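Ticket 237: Butterscotch pudding splitting in the Pagano steam oven
Opened by: Rosalie Mayrhofer, Flultbridge test kitchen
Assigned to: Ozan Güneş, recipe support
Status: Closed (grudgingly)
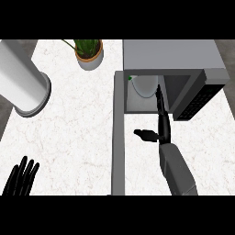

Rosalie, first entry. The baked butterscotch pudding from the July menu has split again. The top sets, the middle wobbles as it should, and underneath there's a layer of thin yellow liquid with bits of scrambled egg in it. I've made this pudding for years in a plain old oven with a roasting pan of water and never had a complaint, apart from my brother's, and he complains about toast. The new recipe card says to let the caramel cool on "a cold stone surface" before the cream goes in, so I've been parking the pot on white marble, the sort with the faint pinkish-beige veining, for as long as the card asks. Batch size is the standard 8 ramekins. Oven is on the custard program. Please advise before I have to serve this as soup.

Ozan. Thanks for the detail. Can you confirm the program temperature, and whether you're covering the ramekins? Also, which cream?

Rosalie. The program doesn't show a temperature. It shows a little picture of a custard. Foil on, as per card. Cream is 35 per cent, the usual.

Ozan. Hold the left button until the custard icon flashes and it'll give you a number. Page 144 of the manual, for anybody who enjoys that sort of thing.

Rosalie. It says 96. Celsius. For a custard.

Ozan. That would do it. The program should be sitting at 85. Has anyone edited it?

Rosalie. Everyone has edited it. Sulastri W. does her sticky rice in there on Mondays.

Sulastri Wijaya, added to ticket. I used the rice program for rice. I didn't touch the custard. I'd like that recorded.

Ozan. Recorded. Rosalie, please reset to 85, bake a half batch, same everything else, and report back.

Rosalie. Half batch done at 85. Better. No scrambled egg, but still a bit of weeping around the edge, and the colour's gone from butterscotch to something closer to weak tea. Flavour is flat. I ate two to be sure.

Ozan. The colour is a caramel problem. The oven can't take it out once it's in. How dark are you going?

Rosalie. The card says "amber". Amber covers a lot of ground. I stopped at honey.

Ozan. Go darker. Until it smells very slightly like a mistake, then stop. And how stiff is it when the cream goes in?

Rosalie. Stiff enough to hold the spoon up. I have to put it back on the heat and bash at it, and some of it never melts. I strain those lumps out.

Ozan. So you're straining out the sugar. There's your flat flavour, and probably part of your weeping too, as there's less sugar left to help the eggs along. Skip the cold stone. Warm the cream, take the pot off the heat and pour the cream in slowly while the caramel's still liquid. Wear a mitt, it spits.

Sulastri Siregar, added to ticket. I wrote that card. "Cold stone surface" was for the brittle on the back. The two recipes got joined when the cards were retyped. The pudding never had a cooling step.

Rosalie. I have been chilling my caramel on the instructions of a peanut brittle.

Sulastri Siregar. Sorry. New card going up tonight. It also had the salt as a tablespoon, it should be a teaspoon.

Rosalie. I'd already ignored that one.

Ozan. Result from full batch?

Rosalie. Full batch at 85, warm cream, dark caramel, no stone, foil on. Baked some 6 minutes longer than the card because the middle was still sloshing. Came out silky, proper brown, no liquid underneath. Chilled overnight and still fine at breakfast, when I checked one thoroughly.

Ita Dunne, kitchen manager. Can we lock the custard program?

Ozan. You can. Same left button, hold until the padlock shows. It locks all of them, though, rice included.

Sulastri Wijaya. Objection.

Ita Dunne. Leaving it unlocked. Taping the number 85 to the door instead. Close please.

Ozan. Closed. Reopen if it weeps.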